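The Flinduma Cure

Print | E-mail this story

Menaka Sheikh did not believe in the well, and she said so to the man selling tickets to it.

"Two dollars," said Ashraful Roy. He had a cash box on his knees and a hat that had been sat on.

"For water."

"For a look at the water. A cup is extra."

She paid him. The paper in Brolero had given her until the end of June to write something about Flinduma, and her editor wanted it warm. Readers liked a miracle in the summer. According to the sign by the gate, 3,000 people had been cured here. It did not say of what.

"Who did the counting?" she asked.

"My uncle."

"Was he a doctor?"

"He had a very good memory," said Ashraful.

The well was a hole with a wall around it. She leaned over and saw her own head, small and dark, with the sky behind it. Somebody had dropped a shoe in. It floated sole up, going slowly around, and she wrote that down, knowing it would never be printed.

Her mother would have drunk from it. Her mother drank anything that came with a story. There had been bottles all over the house in Vuvden, brown ones and blue ones, and after the funeral Menaka had poured them down the sink one at a time while her brother stood there asking whether that was safe for the pipes.

By four o'clock she was in the kitchen of Vasanthi Gunawardena, who had been cured. Vasanthi was the one everyone sent you to. She was sorting out supper and did not stop for the interview.
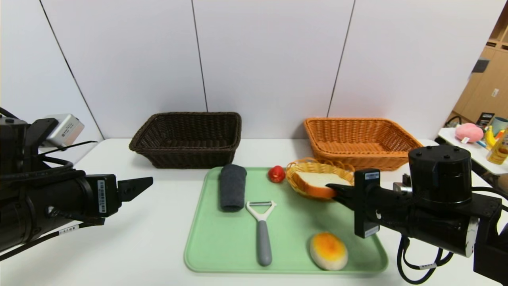 A red tomato and a peeler on the green tray, with the two baskets behind.

"Your knee," said Menaka.

"My hip. The paper always says knee."

"And you drank the water and it got better."

"I drank the water," said Vasanthi. "Then I went to my sister in Amarasinghe and lay in bed for the whole winter, and she did the cooking. Then it got better."

Menaka put down her pen. "So it was the rest."

"Did I say that?"

"Anyone would say that."

"Chaiwat Somboon rested all his life," said Vasanthi, "and he couldn't get up the church steps at fifty."

Her husband laughed from the next room. Sunil Gunawardena had not been introduced and did not come in. His radio was on low, giving the cattle prices.

"Do you believe it?" Menaka asked. She meant it as a professional question, but it came out louder than she wanted.

Vasanthi thought it over. "I believe my hip hurt," she said. "I believe it doesn't now. You people want me to fill in the middle."

"The sign fills in the middle."

"The sign is Ashraful's. He needs a roof."

Menaka asked to use the phone. She told her editor she had 400 words and none of them were warm. He told her to find a child with a cough. She said she would look, and hung up, and did not look.

On the way back to the car she passed the gate again. Ashraful had packed up the cash box, but he had left a tin cup hanging on its nail. She stood by the wall for some time. The water smelled of pennies. The shoe had drifted over to the far side and stuck there.

She drank half a cup. It was cold and it tasted bad, and she drove home to Vuvden with the window down, waiting crossly to feel the same as before.

1,532 shares | 2 comments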